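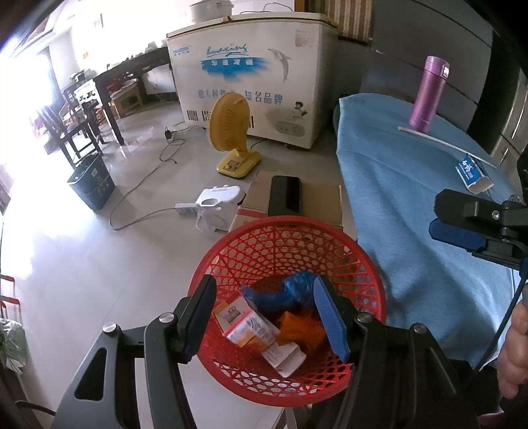
Where can I send my first single for review?

Igor Żak
I am a singer from Bristilton and I recorded my first song in January. I have no label. Do blogs still read mails from unknown artists?

Glenys Henare
Yes, but keep it short. Send one private link, two lines about you, and no attachments. I wrote to 40 blogs and 3 answered.
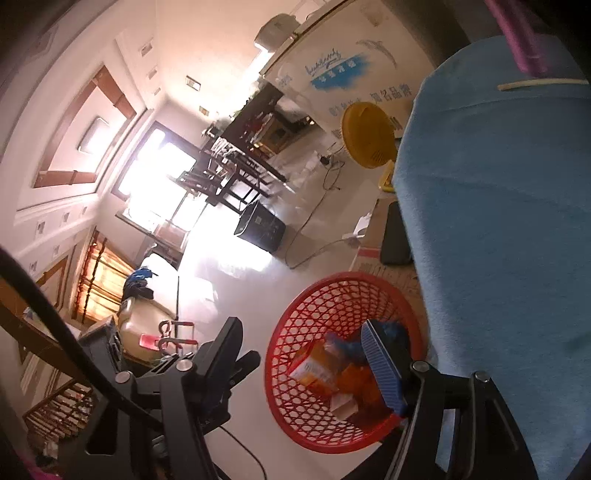

Bristilton, December 2018

Teodor Sobczak
I agree with Glenys. Please write also the name of the editor, it helps much. My song on Trelent had 1,710 plays after one small review.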